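The second life of the office chair

When a company closes or moves, its chairs are often the last thing out of the door. Breston, a small firm that finds furniture for new workplaces, has made a business from them

Eun-seong Hyun has a habit which his friends find tiring. When he enters a restaurant, a bank or a dentist's waiting room, he bends down and looks under the seat. "The top of a chair tells you what somebody wanted to pay," he says. "Underneath you see how long it will live."

He grew up in Paju, where his uncle repaired sewing machines, and he came to the chair trade by accident. An insurance office was closing two floors and asked for a person with a van. He took 14 chairs home, mended them in his kitchen during one wet November, and sold all of them before he had finished paying for the van. Today Breston keeps 288 chairs in its store and places them in rooms of every kind: studios, clinics, a driving school.

I wanted to know how a chair behaves after it leaves the store, so I spent a morning in one long workroom with a white metal ceiling and black office chairs on wheels. It is a good room to study, as people there mostly stand. A chair in such a place has to be near when it is wanted and easy to push away when it is not.
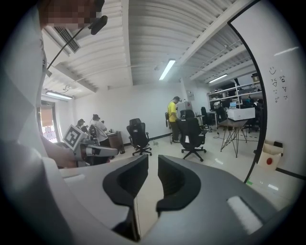
Sarahí Rosales thinks that we all talk too much about the backrest. For her the wheels decide everything. Hard wheels on a hard floor will run away from you when you stand up, she told me, and soft ones cost so little that she can't understand why people don't change them on the first day.

She is right about the price. A set of soft castors from Flando, the supplier Breston uses, costs less than lunch for two, and they are pushed in by hand. The difficult part is to pull the old ones out. Hyun turns the chair upside down on a blanket, puts a flat bar under each wheel and lifts slowly - never with a hammer, he says, and he has a broken base on the wall of his store to support the argument.

The gas column is the next thing to fail. A tired column sinks while you sit, so slowly that many people do not notice until their shoulders hurt. They blame the desk. Ott Pärn, who does the repairs with Hyun, tests each one by sitting on it through a whole cup of coffee. If his knees are higher at the end of the cup, the column goes in the metal bin.

Then there is the question of mesh. I had always believed that a mesh back was cooler and therefore better, and for long summers this is perhaps true. But foam can be replaced by anyone with glue and patience, while a torn mesh normally means a new frame. Pärn refuses to buy mesh chairs that have stood in strong sun. He presses the mesh with his thumb near the edge and listens.

How a room uses its chairs is harder to test. In the workroom they stood apart from each other on the tiles, with a high-backed one in the open floor and a low white desk further in. At first this looked to me like disorder. After an hour I began to like it. A chair which is pushed tightly under a desk belongs to that desk, but a chair in the open is for whoever is tired.

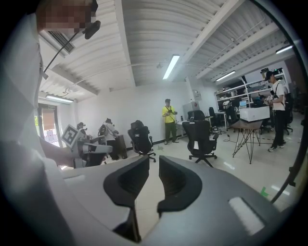
Office chairs on the tiled floor, with the white desk and cabinet towards the back wall.

Josefien Van Beek, who plans interiors and buys from Breston, would draw such a room differently. She gives every chair a place on her plan, and she leaves enough space behind it for another person to walk past. When she visits again after 2 months, the chairs have always moved. She used to put them back. Now she marks their new places on the drawing and asks people what they were doing there.

Hyun's own chair, I should say, is terrible. It came from a school in Statisville, it has one arm, and it complains when he leans to the left. He has been meaning to repair it for 2 years. On the afternoon I left him he was sitting on it, writing a label for a customer's chair, and he had already got up twice to check the wheels.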